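The Pantry Will Not Save You

Aug 10, 2024

Every few months somebody tells me I should have a deeper pantry. The latest was a newsletter from Edeck, a storage company, which would like me to own 70 clear bins and a label maker. I own neither, and I eat fine.

The pitch is always thrift. Buy more now, waste less later, never run out. I would like to see the later. My own cupboard, at its fullest, held food I had bought for a person who cooks on weeknights. That person never moved in. Last December I threw out two bags of lentils older than my couch.

People like to bring up their grandparents, who put up beans and peaches every summer. Fine, but they grew the beans. They had a cellar and a long winter. I live four minutes from a grocery store in Hurnamden that is open until midnight. 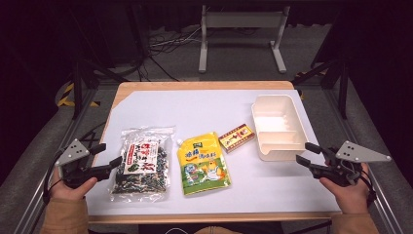 Dried seaweed in a clear bag, next to a yellow pouch with a spout cap.

Dried goods get a special pass in this argument. They keep, we are told, as if keeping were the point of food. A bag that can sit for a year will usually be given the year – and then another one.

I don't doubt that some households need a real stockpile. If you live an hour up the road past Brestier and it snows, ignore me. But most of us are being sold shelves. The $330 starter set comes first and the groceries come after, bought to fill the bins.

Try eating down what you have before you buy a single container. My guess is you will need fewer of them, and you may finally find out what that jar in the back is.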